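Wiltosa Folding Table Cover

Plain cardboard cover for laundry and sorting tables, sold by Dimis. It gives you a clean, flat surface for folding and saves the tabletop from wear. The light-brown color makes it easy to see what is lying on the table, including small pieces like socks.

The cover comes as a flat sheet, 720 mm deep and 1,230 mm wide. Lay it on the table, line up the front edge and tape down the corners. It can be trimmed with a utility knife – cut from the back for a neater edge.

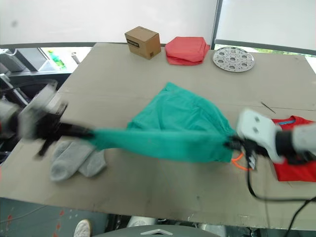
Cardboard-covered table with a green cloth, light gray socks and a red T-shirt.

Each pack holds two sheets. Use one and keep the other flat until you need it. Wipe with a dry cloth only. Do not put wet laundry on the cover, and do not iron on it. When the surface gets soft or creased, recycle the sheet with other cardboard.

Tape is not included. Orders placed before noon are packed the same day. For other sizes or larger orders, write to Fernanda Valente in the Dimis sales office and give the length and depth of your table.

See also: Purby sorting bins, Veloso table clamps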